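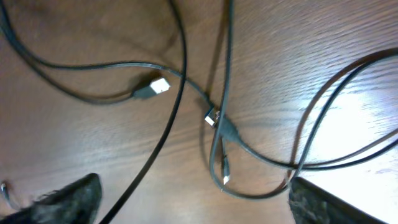 Best way to untangle and sort a pile of thin black USB cables?

Posted by drawer_left
Home and Garage > Storage and Organizing
February 2023

I have a pile of thin black cables that used to live in a shoebox and I want to get them sorted before I move to a smaller apartment in Pramness. They are nearly all black and nearly all the same thickness. Most have the regular flat USB plug on one end (the big one that goes in a computer or a wall charger). The other ends are all over the place. A few are the small narrow kind, some are a different small kind, and at least one I don't recognize.

I have three problems.

First, they are knotted together. When I pull on one plug, the whole pile comes with it. I have been working from the outside in and I get one cable halfway free and then it is stuck again.

Second, once they are apart I don't know how to tell which ones are worth keeping. Some came with phones I no longer own. I know some cables only charge and don't move data, but they look identical to the ones that do both.

Third, I need a way to store them so they don't go back to being a knot. I tried rubber bands a few years ago. They dried out and stuck to the cables. I tried zip bags too, but the bags slid around and I ended up dumping everything back in the box.

I don't want to spend a lot. There is a Contreras Hardware near me and I can pick up basic supplies there. I would like to keep everything in one drawer, which is 11 inches wide and not very deep. I have a label maker but the tape peels off anything round.

Is there an order I should be doing this in? Should I sort first or untangle first?

Edit: to answer the comment, no, none of these are laptop chargers. The laptop stuff is in a separate bag and is already fine.

Comments

tworailgarage: Are any of them laptop chargers? Those need more room than the rest.

drawer_left: No, added that above.

pantryshelf: Following. I have the same box.

3 replies

benchandbin
Accepted reply

Untangle first. You can't sort cables you can't see both ends of.

Use the biggest table you have and spread the pile out as flat as it will go. Do it in daylight or put a lamp off to one side. Black cable on a dark table is hard to follow, so if your table is dark, put down an old light-colored sheet or some flattened paper bags.

Don't pull. Pulling on one plug tightens every loop it passes through. Put both hands in the middle of the pile and work it outward with your fingertips until you see gaps. Shake it a little. Thin cables mostly aren't in real knots, they are just lying through each other's loops, and loosening the middle takes care of a good part of it.

After that:

Find a plug that is lying on top with nothing over it. Follow its cable back with one finger until something crosses over it. Lift whatever is crossing and pass the free plug under. Keep going until you reach the other end of that cable.

Work with the small end whenever you can. The narrow plugs go through a loop easily. The big USB plug has square corners and catches on everything. If both ends are big, loosen the loop until it is wider than your hand before you pass the plug through.

As soon as one cable is free, take it off the table. Hang it over the back of a chair. If you lay it down next to the pile it will be back in the pile in five minutes. I have done this more than once.

If you get to a tight spot, leave it and start from a different plug. Usually it opens up by itself when two or three other cables are gone. If you have one that is really knotted, push slack into the knot from both sides. A blunt pencil helps. Don't use a screwdriver or a fork on the jacket.
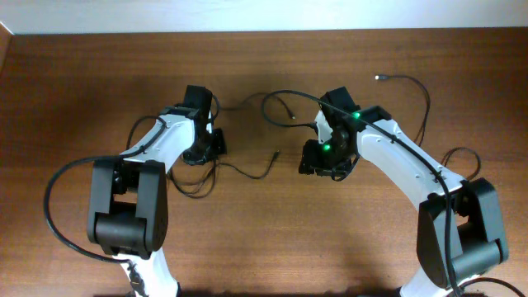
Once they are all hanging separately, go through them by the small end. Make one group for each kind of plug. Hold the tips next to each other under the lamp if you aren't sure. The older narrow ones are wider on one side than the other, so they only go in one way. The newer ones are a rounded oval and go in either way. Anything you don't recognize gets its own group, even if it's only one cable.

Now look at each one for damage. Bend it gently right where the cable meets the plug, both ends. If you can see wire, or the jacket is split, or the metal part wiggles in the housing, it goes in the recycling bag. Don't tape it. The same goes for any plug with a bent shell.

To tell charge-only from data, you have to plug them in. Connect a phone or a camera to a computer with each cable. If the phone charges but the computer never shows it as a device, it is most likely a charge-only cable. Check the phone screen too, as some phones ask for permission first. Try another port before you give up on it. Put a small piece of masking tape on the charge-only ones and write C on it.

How many to keep is up to you. I went from 23 cables to 8 the last time I did this and I haven't missed any. My rule was to keep one for each device that I use, plus one spare for each plug type. If you don't own anything the plug fits, you don't need the cable. I did keep one of the old wide ones for an external drive.

For storage, coil each cable loosely around four fingers. Don't wrap it around your elbow and don't pull it tight. Let the cable turn the way it wants to. If it fights you and makes a figure eight, roll it a half turn between your thumb and finger with each loop. Fasten with a strip of hook-and-loop tape. Contreras should have it on a roll with the garden supplies, where it is sold as plant tie. It's the same thing and it costs less than the kind in the electronics aisle. Cut it to length with regular scissors.

For labels, fold the label maker tape over the cable and stick it to itself so it makes a small flag. That won't peel, since the glue is on glue. Put the flag close to the big USB end, because that is the end you look at when you open the drawer.

For the drawer, stand the coils on edge in a row, like files. They don't slide under each other that way. Small cardboard boxes with the lids off make good dividers. Measure the inside height first, with the drawer in place.

Comments

drawer_left: The chair thing made the difference. I was laying them right back down next to the pile. I have most of them apart now and only one real knot left. Is it okay to leave the knot for tomorrow or will it hurt the cable?

benchandbin: It's fine overnight. Just don't leave it pulled tight.

tworailgarage: Plant tie works. I have used the same roll on extension cords and hoses. It does pick up lint, so keep it off sweaters.

nestar_owner

I bought the Nestar cable case for this, the zip-up one with elastic loops. It is okay. The loops are fine for short cables. Anything long has to be folded so many times that it bulges and the zipper is hard to close. It also won't stand up in a shallow drawer, you would have to lay it flat and then it takes up the whole thing.

If you travel I would get one. For a drawer at home I'd save the money and do what the other reply says.

One thing I would add is to throw out the cheap short ones that came free with flashlights and so on. Mine were mostly charge-only and they were the ones that made the mess.

Comments

pantryshelf: Which size did you get?

nestar_owner: The medium. I don't think the large would be better, it is the same loops and more of them.

hallcloset_b

I do it differently. I don't sort by plug, I sort by what the cable is for. Camera cable goes with the camera, headphone cable goes in the headphone case, and so on. The only ones in the drawer are the spares. If you sort everything by plug type you still have to stop and think about what the camera takes.

For the spares I use toilet paper tubes. Fold the cable back and forth, slide it into the tube, write on the tube with a marker. They stand up in a Weda bin and you can read them from the side. It doesn't look like much but it's free and it doesn't dry out like rubber bands do. If your drawer is too shallow for the tubes standing up, cut them in half.

Don't put old cables in the regular trash. Where I live the library has a bin for them by the front door, and a lot of electronics stores take them too. Call first. Ours stopped taking anything with a power brick on it in March of last year, but plain cables are still okay.

Also wipe them down before you put them away. A damp cloth on the jacket only, and keep it off the plugs. Mine were sticky from the old rubber bands and it took a drop of dish soap to get it off.

Comments

drawer_left: My camera does have its own case, so I'll do that for the camera and put the rest in by plug type. Mine have the rubber band gunk too. Does the soap leave a film?

hallcloset_b: A little. Go over it again with plain water on the cloth and let them hang until they are dry.

benchandbin: Rubbing alcohol on a paper towel also takes it off. Try it on one you're getting rid of first, some jackets go dull.

drawer_left: Thanks. Knot is out. I kept the one cable I couldn't identify and gave it a flag with a question mark on it.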